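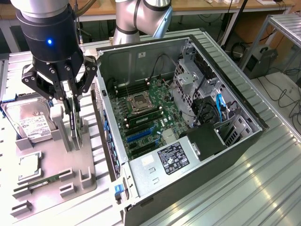 1/ RAM prices and the panic upgrade

My feed has decided everyone needs to buy memory this month before it "goes vertical." I have been hearing this since March. I'd like to see some receipts.

2/ Started with the chart everybody is passing around. It has no source, the left axis starts at 142 and it stops four months ago. Whoever made it also sells kits. Bartosz Kurek posted it with three sirens and I asked him where the numbers came from. He sent me the same chart again, bigger.

3/ So I went through my own order emails. In March I looked at a 32 GB kit from Kallton for $142 and didn't buy it. Same kit, same store, last night: $142. In between it went up twice and came back down twice. I would not call that vertical.

4/ Yes, one kit at one store proves very little. That's still one more than the chart has.

5/ Next, the claim that 16 GB is "unusable now." Unusable for what? I've got a browser, a spreadsheet, a music player and a chat app open. My machine has 16. It's fine. It was fine yesterday.

6/ People post a screenshot of memory at 80 percent used and act like the house is on fire. Your system fills spare memory with stuff it might want later and hands it back when something else asks. A high number there doesn't tell you much. If the thing is stuttering and the disk is going nuts every time you switch windows, okay, now we can talk.

7/ Krystyna Kaczmarczyk replied that she edits long video and 16 was miserable for her. I believe her. She does a job that eats memory. Most of the people sharing the siren chart are, as far as I can tell, reading the siren chart.

8/ About the reviews. The one going around is the Skuncombe roundup, 11 kits, winner crowned "blistering." I read the table so you don't have to. First place 142 frames per second, last place 139. You could not pick those apart if your rent depended on it.

9/ They also ran it at the lowest settings, at a resolution nobody with that graphics card would use, which is how you get a gap at all. It's in the notes at the bottom. It isn't in the headline.

10/ The winner costs $409. The one in last place is less than half that. Guess which one has the button under it.

11/ Bogumił Szewczyk says I'm being unfair and reviewers have to test that way to isolate the memory. Fine, that's a real point and I'll take it. Then say so at the top, and don't write "transforms your system" in the next paragraph.

12/ Lifetime warranty time. I read the Tinska one. All of it. "Lifetime" means the lifetime of the product line, and the product line ends when they say it does. You pay shipping both ways. If they're out of your part they can send "a comparable item," their choice.

13/ I'm not saying they'd use that to stiff you. I'm saying they wrote it down – and somebody got paid to write it down.

14/ Heat spreaders with lights on them. $30 more for the same sticks. If you like the lights, buy the lights, I have a lamp shaped like a pineapple. Just don't tell me it's for cooling.

15/ Used sticks: a lot of folks are scared of these and I don't really get it. I bought two pulled from an office machine through Pietrzak and ran a memory test overnight. Zero errors. They've been in my kid's computer ever since. Would I do it with a used hard drive? Nope.

16/ Do run the test though. Mirko Fabbri skipped it and spent two weekends blaming his power supply.

17/ Somebody is going to ask what I'd buy. Two matching sticks from your board's supported list, whatever is cheapest, and only if you're running out. Check in the settings that it's running at the speed on the label, plenty of people never do and then pay for a faster kit.

18/ Nevzat Dağdelen just sent me a "last chance" email from a store that sent him the same last chance in March. Same countdown clock. He says it reset when he refreshed the page.

19/ If prices double by next month you can all come back here and yell at me. I'll leave the replies open. Bring a chart with a source.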